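Tapley bench, June, towel flattening

Good afternoon! Finally ran the new reward on the real arm and it is so much calmer than the old one. We'd been scoring covered area only, and the policy kept finding ways to drag the whole cloth off the mat. Now there's a corner term too (weight 2, thanks to the Davetcombe notes), trained on 2000 simulated crumples, no real data yet.

Coverage got to almost 90 percent on the best run, with 3 pulls. I did not expect that from sim alone – very pleased.

Still bad: folded-under corners. It reads them as edge and stops.
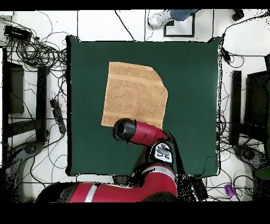
Tan towel on the green mat, gripper over the lower edge. Upper right corner still not square.

Next: try the stiffer cloth from Pesstead, same weights.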